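Planning for a home robot: check the house before you spend

Start with the doors. Most two-armed home robots on sale can manage a lever handle, and far fewer can manage a round knob. Walk the house, write down every knob on the route you want covered, and price the levers first.
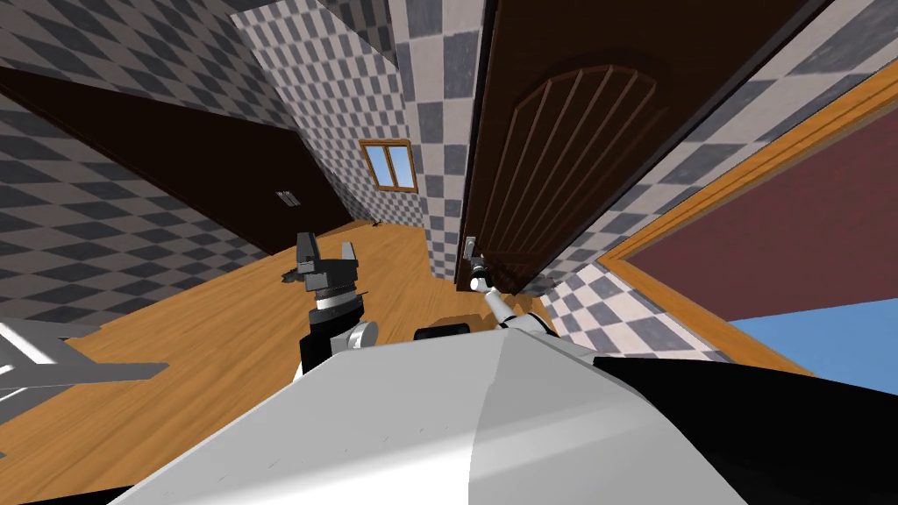
Measure each opening with the door at rest, not pushed flat against the wall. Then compare it with the widest point of the robot, arms included. Dealers often quote the base only.

Ask for a simulated run in a model of your own rooms. Lulgate includes 2 with a quote and Custodden charges extra. Send them door widths, handle heights and the floor type in each room.
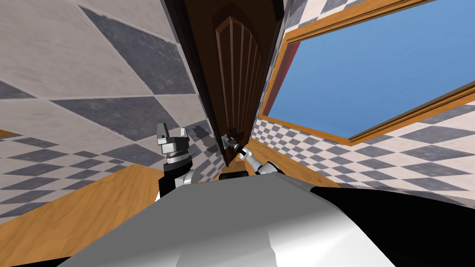 Set the budget in two parts. Mercy Kimaro put aside 3000 for house changes alone and kept it apart from the purchase price. New handles, a ramp and an outlet for the charger all came out of it.

Grippers are the part to ask the most questions about. Find out how wide they open, whether the finger pads can be replaced at home, and what a spare pair costs.
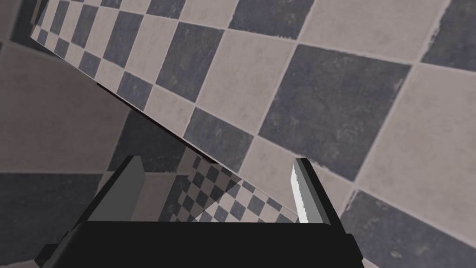
Two-finger gripper against checkered tile.

Pads are wear items, so add a spare set to the first order. Bovuvitz sells them at 108 a set.

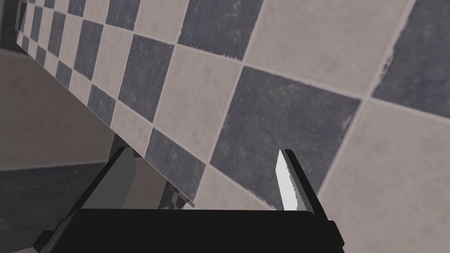 Get the service terms in writing before paying a deposit. Delivery on our last quote was 8 weeks, and April orders took longer.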